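Vaso con reborde

El vaso con reborde es un recipiente pequeño, abierto por arriba, cuya boca termina en un borde que sobresale de la pared. Se emplea en la mesa, en la cocina y en juegos de apilar.

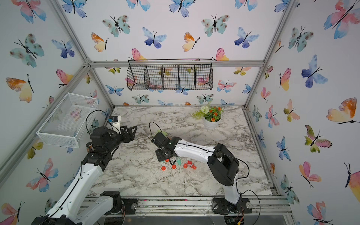
El reborde cumple varias funciones. Da rigidez a la boca, ofrece un punto de agarre y, cuando los vasos se guardan unos dentro de otros, evita que queden encajados hasta el fondo. En las piezas destinadas a la repostería sirve también de apoyo para una tapa.

Forma y color

La mayoría de los modelos se estrecha hacia la base. Esta inclinación facilita el apilado, pero reduce la superficie de apoyo, de modo que un vaso vacío vuelca con facilidad. Los fabricantes suelen vender series de un mismo perfil en varios colores. El rojo y el verde menta son combinaciones corrientes, y en las series mixtas el color puede indicar el tamaño o el contenido – por ejemplo, salsas de un lado y postres del otro.

El catálogo de la casa Lachance recogía 671 referencias de vasos pequeños, clasificadas por el ancho del reborde. Damir Georgiev, autor de un manual sobre menaje, propuso una división más sencilla en 2 grupos: reborde plano y reborde enrollado. La serie Flotberg, del primer grupo, se vendía en juegos de 8 piezas.

Apilado y clasificación

Para recoger un conjunto disperso se enderezan primero los vasos volcados, se separan por color y se forma una columna con cada grupo. Si hay diferencias de tamaño, los mayores quedan abajo. En Stistinlow se conserva la costumbre de guardarlos boca abajo, con el reborde contra el estante, para que no entre polvo. Lorne Marchand desaconseja las columnas de más de 5 piezas en estantes abiertos.

Superficie de trabajo

Sobre tableros lisos, como los de dibujo marmolado, los vasos ligeros se desplazan al menor roce. Un mantel fino o una bandeja con borde reduce el problema. Las plantas artificiales y otros adornos se colocan por lo general hacia el fondo de la mesa – así la parte delantera queda libre para servir o clasificar.

Véase también: cubilete, molde de flan, juego Botard.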